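Print | E-mail this message

List: Orwood Bead and Cord
Subject: Re: [beads] Sorting by weight, has anyone tried it
From: Rocío Barroso
Date: 13 March 2020

On the Pultstead list, a member wrote:

> I have finally given up on hooks. Everything goes in one steel bowl now
> and twice a year I tip it out and sort by weight, heaviest strands first.
> The Maksymiv booklet says that strands kept in a bowl don't tangle if you
> lay the heavy ones at the bottom and the light ones on top. It also says
> you can tell real amber from the rest just by how it sits in the hand.
> I did 33 pieces in one go and it has changed my life. Has anyone else
> on here tried it?

I've tried it, and my life is where I left it.

I do own the booklet. I paid for it at the Gravard bead fair in September and I've read the bowl chapter twice, because the first time I thought I must have skipped a page. There is no reason given for any of it. Heavy at the bottom, light on top, and then what? The first morning you want something from the bottom you put your hand in and pull, and up comes half the bowl with it. A bowl is a fine place to put a bracelet down for the night. Keeping a whole collection in one is another matter.

Sorting on the bed is the one part I'll agree with. A sheet gives a bit, beads don't roll off it the way they do off a table, and you can see what you have.

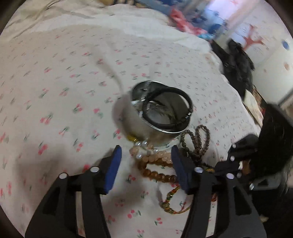 But weight? I don't reach for a bracelet by weight. I reach for it by color, and then by whether it still goes over my hand. If I sorted by weight, I'd have cord bracelets together with anything small and glassy, and the big strands would all be in one lump, which is how they got knotted to begin with. Long strands are the trouble, always. A bracelet can't do much harm. A long string of beads will go through every loop it meets, and it doesn't care what order you laid things in.

What I do is dull. Long strands come out first, one at a time, and get laid straight. If one catches, stop pulling and find the loop it went through. It helps a lot to have one hand hold the knot while another takes up the slack, so do it with company if you can get any. Please don't shake the bunch. I know people who swear by shaking and I also know how many of them have asked me to restring something.

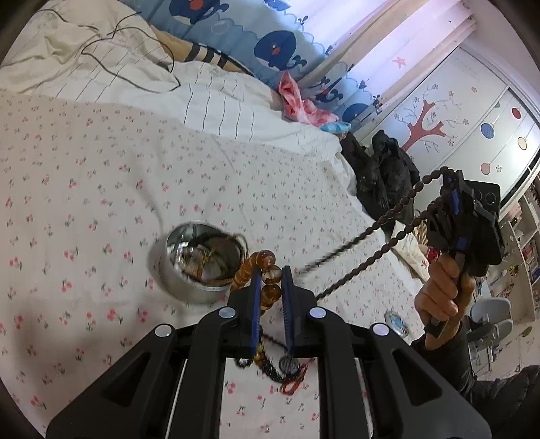
Then there's the amber. I don't believe anyone can tell it by how it sits in the hand, and I'd like to see the booklet's author do it with her eyes shut. I have strands that look like amber, and I call them amber-colored because that's what I know about them. Light weight tells you it probably isn't glass. Plenty of plastics are light too. If it matters to you, take it to somebody who tests stones, and ask what the test is before you hand over 26 dollars for it.

One more complaint and then I'll stop. Page 123 says to check the cord "by feel" every time you sort. Feel for what? Elastic goes near the knot, and you have to look at it, in good light, with the beads pushed apart a little - feeling along the outside tells you about the beads. I lost a strand that felt perfectly all right.

So, to the person who asked: if the bowl works for you, keep the bowl. I'd only want to hear from you again after the next sort, and I'd like to know how long the untangling took, counted from when you tipped it out and with the coffee left in. If the heavy-first order really did save you time, I'll try it again and say so on the list.

Does anyone have a flat tray with a lid they like? The ones I've seen have dividers glued in, too short for a long strand.

Rocío

Reply to list | Print | E-mail this message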